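Do you really need to fold a towel in thirds?

February 22, 2023

I have been folding towels wrong for most of my adult life, according to the internet. The correct way is in thirds, lengthways, then in thirds again, so that no edges show. There is a video of this with 300 comments under it, most of them grateful. I remain unconvinced.

My own method is half, half again, and stop when it looks more or less square. I learned it from nobody in particular and it gets a towel from the basket to the shelf. The shelf, a Kundaser one with 2 missing pegs, has never complained. 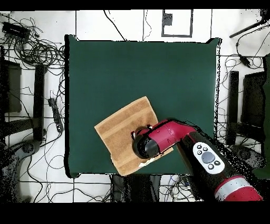 What the thirds people say is that a squarish fold wastes space. So I tried it for a week in June and again this month, with the same 13 towels both times. Thirds gave me a tall, narrow pile that leaned. Squares gave me a short, wide pile that didn't. I could just about fit one more flannel in beside the tall pile – hardly a new life.

Then there is the Gondal folding board, which I was very nearly talked into. It is a sheet of hinged plastic. You lay the towel on it, flap the sides over and take the towel off again. I have arms for that.

I'll admit hotel shelves look nice. Hotels also pay someone to do it. Mine are going back in squares, and the bath sheets can go wherever they fit.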